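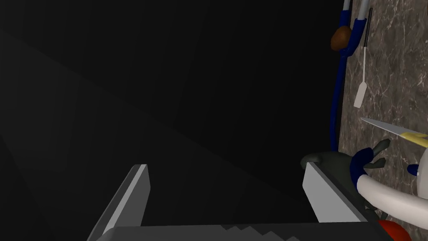
Wrist views in simulated demonstrations
Posted in April by Charmaine Adams

Our group is gathering demonstrations in simulation for a two-armed policy. Should episodes be retained where the wrist view shows open fingers and the clutter of the counter to one side? We have 200 episodes at present.

Garnet Friesen
They should be retained. The policy must learn the approach as well as the grasp. At Bimia we discard only episodes in which an arm is idle for more than 40 seconds. 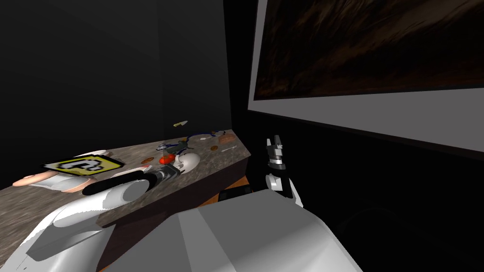

I would also advise recording an overview alongside both wrists - reviewers can then judge the two arms together. Please vary the object layout every 4 episodes.

Sigita Kļaviņa
We deleted ours and regretted it. Which simulator is in use?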